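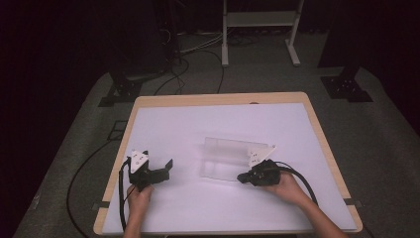 Lastimdale Rain Gauge Readings

Daily rainfall totals from the Lastimdale valley, typed up from paper logbooks. There are 900 readings from 13 gauges. The last update was on March 29, 2020.

What's in the files

readings.csv has one row per gauge per day, with the columns gauge_id, date, rain_mm and note.
gauges.csv lists each gauge with its name, height above sea level and the years it was in use.

Dates are year-month-day. Rainfall is in millimeters. Older logbooks used inches, and those values were converted before they went into the file. 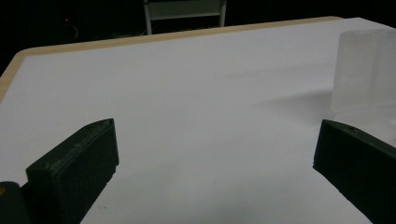 White tabletop with a light wooden edge.

Missing values

A blank in rain_mm means no reading was written down. A zero means the observer wrote zero. Please don't fill blanks with zeros -- the Bralgate gauge has long gaps, and doing so makes it look like a desert.

Snow was melted and measured as water at most gauges. At Nerano it was skipped, so totals there run low from November on.

Known problems

Gauge 2 was moved 40 meters downhill partway through the record. Both positions share one gauge_id.
Some notes are shortened or hard to read. Uncertain words are marked with [?].
A few readings at Ladefoged cover a whole weekend. These have "multi-day" in the note column.

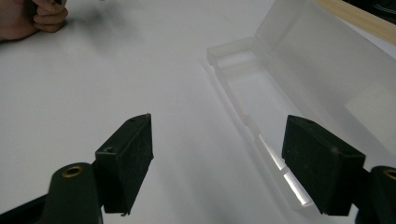

Two black gripper fingers and the white tabletop.

Who made it

Signe Hviid typed the readings. Vitalii Hrynyshyn checked them against the logbooks and wrote the conversion script, convert.py.

License

Free to use and share with credit. If you find a typing error, open an issue with the gauge_id and date.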